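과제 진행 보고: 손그리퍼 시연 데이터 기반 조작 소프트웨어 (9월분)
수신: Skindmont 사업관리팀 / 작성: Belik 소프트웨어팀
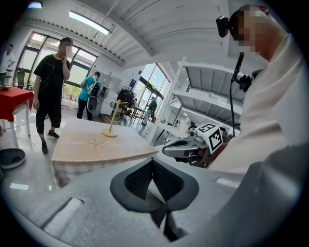
이번 기간에는 시연 수집 도구의 시각 동기화, 그리퍼 자세 추정, 정책 학습 파이프라인 정리를 진행했다. 계획 대비 지연된 항목은 하나이며 4항에 적었다.

1. 수집 현황
누적 시연은 2,015건이다. 이 가운데 423건은 자동 검수에서 제외되었다. 제외 사유는 마커 추적 끊김이 가장 많았고, 시작 자세 불일치와 영상 누락이 뒤를 이었다. 제외분은 삭제하지 않고 별도 저장소에 보관하며, 자세 추정기를 갱신할 때마다 다시 검수한다. 대상 작업은 머그컵 걸이에 컵을 거는 작업과 걸이에서 컵을 내려 탁자에 놓는 작업 두 가지다. 컵 걸이의 위치와 회전 각도는 시연마다 바꾸도록 수집 절차서를 고쳤다.

2. 인식 및 자세 추정
그리퍼 상단 마커 큐브를 이용한 상대 자세 추정 모듈을 Flukier 저장소에 병합했다. 기존 방식은 한 면만 보일 때 자세가 뒤집히는 문제가 있었다. 새 모듈은 직전 프레임의 추정값과 관성 센서 값을 함께 써서 후보를 고른다. 같은 원본 데이터를 두 방식으로 다시 처리해 비교했고, 뒤집힘은 대부분 사라졌다. 다만 작업자의 팔이 큐브를 길게 가리는 구간에서는 여전히 값이 튄다. 해당 구간은 보간하지 않고 표시만 남겨 학습에서 뺀다.

창가 쪽 조명 변화도 확인했다. 오후에는 바닥 반사가 강해져 특징점 지도가 불안정해진다. 노출 고정값을 두 단계로 나누고, 지도 작성은 오전에 한 번만 하도록 바꾸었다.

3. 시각 동기화
머리 장착 카메라와 양손 그리퍼 카메라의 시각 차이를 수집 시작 시점에 한 번만 맞추던 것을, 수집 중에도 계속 보정하도록 수정했다. 보정 후 최대 편차는 20밀리초이며 정책 입력 주기 안에 들어온다. 보정 기록은 시연별 메타데이터에 저장한다. 이전에 모은 시연에는 이 기록이 없어 영상의 움직임 상관으로 편차를 역산했다. 역산 결과가 불안정한 시연은 단일 그리퍼 학습에만 쓴다.

4. 계획 및 제어 (지연)
두 팔 충돌 회피 계획기의 실기 시험이 다음 기간으로 넘어갔다. Lawal 제어기의 인터페이스가 갱신되면서 궤적 전송 형식이 바뀌었고, 변환 계층을 다시 작성해야 했다. 변환 계층 작성은 끝났으며 시뮬레이션 회귀 시험 42개를 모두 통과했다. 실기에서는 저속 궤적 추종까지만 확인했다. 그리퍼 개폐 명령의 지연이 시뮬레이션 설정값보다 길어, 설정값을 실측치로 교체하는 중이다.

5. 도구
검수 화면에 구간 단위 제외 기능을 넣었다. 전에는 일부만 끊겨도 시연 전체를 버렸다. 수집 담당자 요청에 따라 마커가 일정 시간 이상 보이지 않으면 경고음을 내는 기능도 추가했다. 저장 공간 부족 경고는 아직 화면에만 표시된다.

6. 예산 및 장비
예산 항목 변경은 없다. 그리퍼 손가락 패드는 소모품비로 추가 구매할 예정이며 기존 한도 안에서 처리한다.

7. 다음 기간 계획
- 두 팔 계획기 실기 시험 및 지연 보정 결과 보고
- 큐브 가림 구간의 추적 개선
- 제외 시연 재검수
- 컵 걸기 정책의 1차 평가. 평가 기준 초안은 Skindmont 검토 후 확정

협의 요청: 1차 평가에 사용할 컵 종류를 다음 정기 회의 전까지 회신해 주시기 바란다.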